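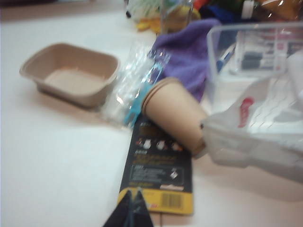

Kanaan, the office and event supply service, is opening its Clear Table program to small workplaces this June. The program deals with the mixed pile that builds up on a shared table after a lunch, a workshop or a long planning day. Disposable tableware is the largest part of that pile at most of the sites Kanaan serves. A square molded-fiber bowl, a brown paper cup on its side and a light blue plastic utensil still in its clear wrapper can all end up on one tabletop, along with a purple cloth and a product card. Clear Table gives each of those things a place to go, and gives the office one short routine for getting them there.

The program was tried out at 14 offices over the spring. Staff at those sites filled out 227 table sheets, one for each time a shared table was cleared. The sheets asked what was thrown away, what was put back in a cupboard and what was left because the person clearing up did not know where it belonged. Unopened utensils and half-used packs of cleaning goods came up most often in the last group.

"People are willing to clear a table," said Siham Farah, program manager at Kanaan. "They slow down when they pick up something that is still good and there is no drawer for it. We spent most of the spring on the drawers."

What the program includes

Each office that signs up receives a Beler sorting set. The set has four open bins and a lidded box for unused tableware, and it fits on a standard supply cart. The bins are labeled for food containers, paper, wrappers and film, and items going back to storage. Labels can be changed to match local collection rules, which differ from town to town. Kanaan checks those rules with the office before the first delivery.

The lidded box is meant for anything still sealed. Wrapped spoons and forks go in it after a lunch and come out again for the next one. Fiber bowls and paper cups that have not been used can be stacked in the same box. Used ones go in the food container bin or wherever the local rules send them.

Cloths, markers and wipes

Food packaging is only part of the job. Workshop tables also collect whiteboard markers, cleaning cloths and packets of every kind, often in one heap. Kanaan asks offices to sort these by use. Markers go together in one tray, whether they are loose or still in a blister pack. Cloths are kept by color, so that a yellow one used on desks does not end up in the kitchen with the blue ones. Bottles are stood upright with the cap closed, and plastic-wrapped packets are laid flat with the printed side up so the text can be read without moving anything.

Clear plastic trays are used for this part of the program – staff said they were more likely to put things back when they could see what was already inside.

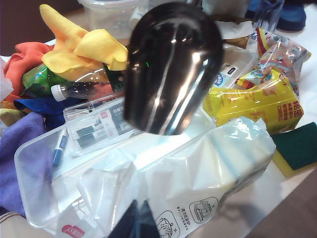
Availability and sign-up

Clear Table will be offered first to offices in the Wukside district, with other areas to follow. Setup takes one visit, and a second visit is made 21 days later to move bins or change labels where needed. Offices with Saturday events can ask for a pickup that evening.

"The second visit matters more than the first," said Bimla Upadhyay, who runs site visits for Kanaan. "By then the staff know which bin is in the wrong spot, and we move it."

Existing customers on the Clulteo supply plan can add the program to their current order. New customers can request a setup visit through the Kanaan service desk. Table sheets are included with every set and can be reordered at no charge.

About Kanaan

Kanaan supplies tableware, cleaning goods and storage to offices, training rooms and community halls. It also provides regular restocking and collection visits.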